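Section 4: Fitting and Pairing Your Gundton Tyre Pressure Sensors

Set aside an unhurried half hour for this, ideally first thing, before the car has been anywhere. Tyres warm up on even a short drive, and you'll want cold readings to start from.

1. Park on level ground and pull the handbrake on firmly.
2. Unscrew the four plastic valve caps and pop them somewhere safe (you'll want them again if you ever sell the car!).
3. Thread a sensor onto each valve by hand, matching the letters to the corners: FL, FR, RL, RR. Finger-tight is plenty.
4. Open the Dastar app, choose Add Vehicle, and wait for all four corners to turn green. This can take up to 2 minutes.
5. Enter the cold pressure from the placard inside your driver's door. Our own test hatchback, on 165 mm tyres, wanted 200 kPa all round, but please do go by your placard.

Note: If a corner stays grey, back the sensor off half a turn, snug it down again and tap Retry — that nearly always does the trick.

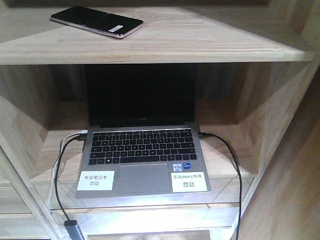
One owner from Stusmont wrote in that the rear pair wouldn't show up at all until the app had been given Bluetooth permission, and that after this both came good within seconds. It's well worth checking that setting before you go undoing anything.

Caution: Never use pliers on a sensor. Overtightening can damage the valve stem and cause a slow leak.

Caution: If you have Rajput alloys with recessed valves, fit the short extensions from the small bag first.

6. Drive for about 2 kilometres, then check that all four readings have updated.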